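Why I Still Want the Deputies to Wait

When the governing coalition in Gundance fell apart this May, I was at my sister's kitchen table, and the two of us did what people all over the country were doing, I suppose – we argued over who would be prime minister by supper. My sister said Soledad Mateos. I said Severino Llorente, and I said it a good deal too loudly.

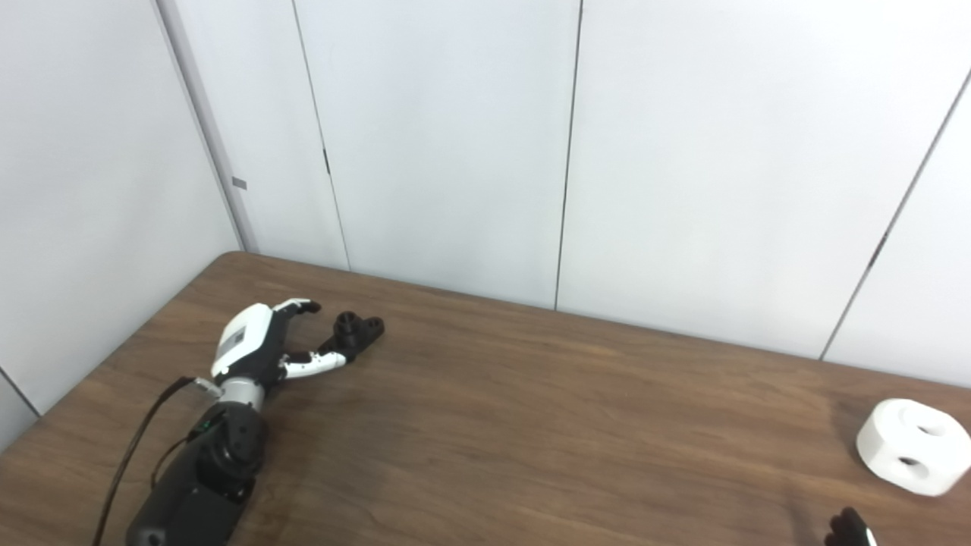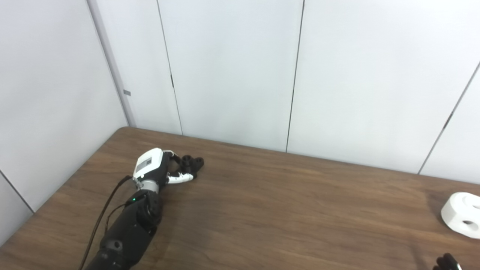 So should Gundance hold an early election? I think it should wait until the new budget has passed, and then let the voters have their say.

I know how that sounds. My dear friend Tiruwork Wako, who has lived in Devdale for 30 years and loves a good campaign, tells me I'm being timid, and she may well be right! But Mateos won the party vote by 3,094 to 2,421, and those are party members, bless them, and most of us never got a ballot. She has a right to try governing with the partners she can find. Llorente has a right to oppose her every morning before breakfast, if he likes.

What I can't warm to is a snap vote called while the pensions bill is sitting half finished and the towns along the border are still waiting to hear about their hospital money. Let the deputies finish that work first. I'll be glad to stand in line after that, even in the rain.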